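Notebook, Clarkance bedding set
Sunday, March 3, 2024

Started the bedroom batch today. The Esholm plan asks for 100 usable demonstrations of cloth handling from this one room, and I still don't believe the number means anything. It was picked because it is round. What the policy needs is cloth in awkward places, and a hundred near-identical tugs at the same pillow won't give it that.

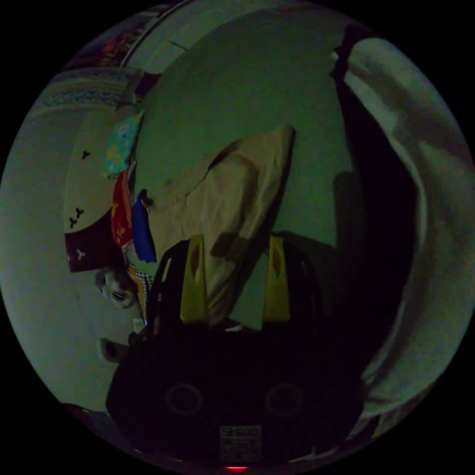

Lighting is my first complaint. Tracking wants texture and it wants exposure, and a dim room takes away both at once. I'd have bet on losing the pose near any plain wall, and I want whoever runs the Jugah pipeline to check that before we record more. The hanging cloth views are the ones to test on: big beige cloth against a pale greenish-gray wall, little to lock onto except the small printed textiles down its left side and the gripper's own faint shadow, which moves when we move. If the solver picks up on that shadow I'll be annoyed but not surprised.

Second complaint, labels. Brotevance's task sheet has 12 verbs and at least 4 of them are the same verb. "Straighten," "smooth," "flatten," "tidy." Ask two operators to split those and you get two answers. I wrote down 109 as the last clip index and stopped assigning verbs by hand. Free text for now, merge later.

Things to settle before the next session:

1. Starting states. Write them down before recording, with the fingers closed. The bed with the beige pillow on the green sheet and the dark blue cloth folded on the left is a fair baseline. I'd call it too easy. Contrast against the sheet is good and the edges are plain to find.
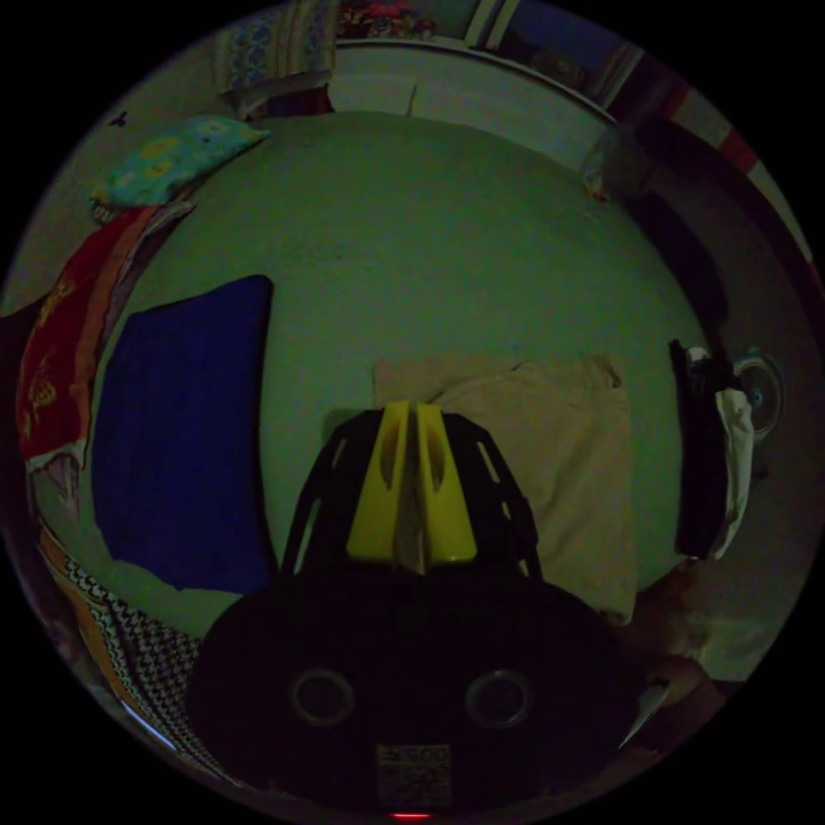

2. Crumpled states. Much more useful and much harder to score. Nobody has given me a success test for loose cloth that I'd trust. Corner distance falls apart as soon as a corner is underneath. 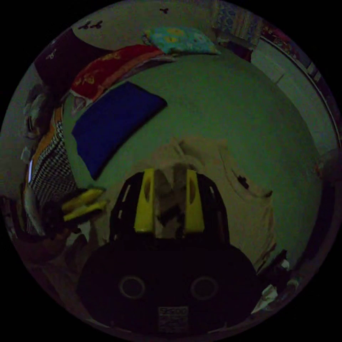 Book 2, p. 12

(item 2, cont.) Take the beige cloth spread over the middle of the sheet, with the blue cushion lying at a diagonal to the left of it. Where would you say the corners are? I can't mark them, so I don't see how the annotators will. Proposal: score by covered area and drop corners for this class.

3. Hold out a room. If we train and test on the same green sheet the June numbers will look wonderful and tell us nothing. I said this last time too.

Not starting training on this batch until the pose check comes back.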